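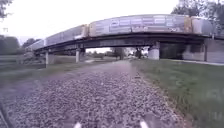

Chaiwat Nuchit asks that loose stone on the approach be scored separately from the path under the deck, as the two were lumped together on the last sheet and the repair crew went to the wrong end. Agreed. Items 1 to 3 now cover the approach only.

PATH AND UNDERPASS CHECK – FLAKSTEAD RAIL BRIDGE
Date of check: 9th January
Scope: public path, verges, clearances, faces of supports within reach of the path. The steelwork and track belong to the railway's own inspection and are not scored.
Scores: OK / Watch / Repair

1. Approach surface – Watch
Gravel, rounded stones, coarse. Rounded stone does not lock together and moves under narrow tires. Top up with crushed stone at the next delivery.

2. Verge, grass side – OK
Patchy where it meets the gravel, with taller tufts. No edging needed. Trim in February if the weather allows.

3. Verge, opposite side – Watch
Grass and weeds run into the gravel with no clear edge. Path width is hard to measure here. Set two marker pegs before the next check.

4. Piers, visual from path – OK
Ground level only. Anything above reach is reported to the railway and left alone.

5. Falling material – OK
Stand clear while a train is crossing. Look over the path for ballast or metal after it has passed. None found.

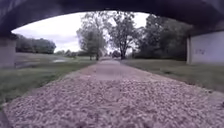

6. Surface, wheel marks and dips – Watch
Faint ruts and scuffs toward the center. Deepest dip 19 mm by straightedge; the limit for this path is 31 mm. Rake and roll, no new material. Kohlhase has the small roller until the end of the month.

7. Change to the smoother strip – OK
Check for a lip where the coarse gravel ends. Lip measured at 4 mm, limit 5 mm. Measure again after raking, as raking tends to expose it.

8. Abutment wall – Watch
Graffiti, small, not readable. Not a safety item. Log it and pass to Pirkusum for cleaning. No wire brush on the concrete.

9. Drainage – not scored
Needs a visit during heavy rain. Carried over from the last sheet.

10. Signs – Repair
Height sign missing from the Drollia end. Replacement ordered, post is sound.

Next check: after the raking under item 6 is signed off.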